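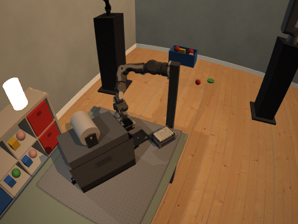 The open day at Zendale began at ten o'clock, and by half past there was already a queue in the corridor of the first floor. Most of the visitors wanted to see Flivow, the simulation in which the laboratory teaches a robot arm to work with well plates. I had arranged to speak with the engineer who leads this work. She asked me to write about the project and to leave her name out, and I agreed.

She came to Zendale from Nekum, where she spent nine years on machines for packing medicine. "There I had real arms and real broken things," she said. "When the arm made a mistake, we lost a morning. In the simulation I press one key and the table is tidy again."

The task which the visitors followed on the large screen is simple to explain. A plate must be taken from its holder and brought to the machine on the bench, and it must be put down straight. People do this without thinking. For the arm it is a long chain of small decisions, and she told me that the team wrote the first part of the chain 20 times before they were satisfied.

I asked why the room in the simulation has toys in it, with balls and cubes on a shelf. She laughed. A clean, empty room is too easy, in her opinion, and an arm which has learned only in such a room becomes confused when somebody leaves a bag on the floor. "Our children chose the colours," she added. "So please do not blame the designers." 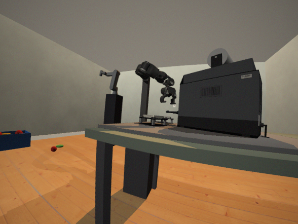

The gripper took most of our conversation. It has two fingers, and a visitor from a hospital in Machala asked during the demonstration if five would not be better. The engineer answered him patiently, and later she repeated the answer for me. "A plate has two long sides. I need to hold two long sides. With five fingers I would have three more things to worry about."

For the open day the team prepared 108 short runs, each with a slightly different position of the plate. Visitors could choose a number and watch that run from two or three angles. She did not hide that some of the runs end badly. She had wanted to keep them in the programme, although a colleague from the press office would have preferred only the good ones. "If the plate falls, people ask much better questions," she said.

What do they ask? Mostly about jobs, she told me, and then about the price. About jobs she is careful. The technicians at Zendale now move plates by hand for a large part of the day, and she has heard no one say that they would miss it, but she also thinks that it is for them to decide and that they must be asked early. About the price she gave me no figure.

The next step is to try the same movements with a real arm in July. She expects that the light will cause more trouble than the movement itself. The demonstration room closes at four, and when I left there were still people waiting to choose a number.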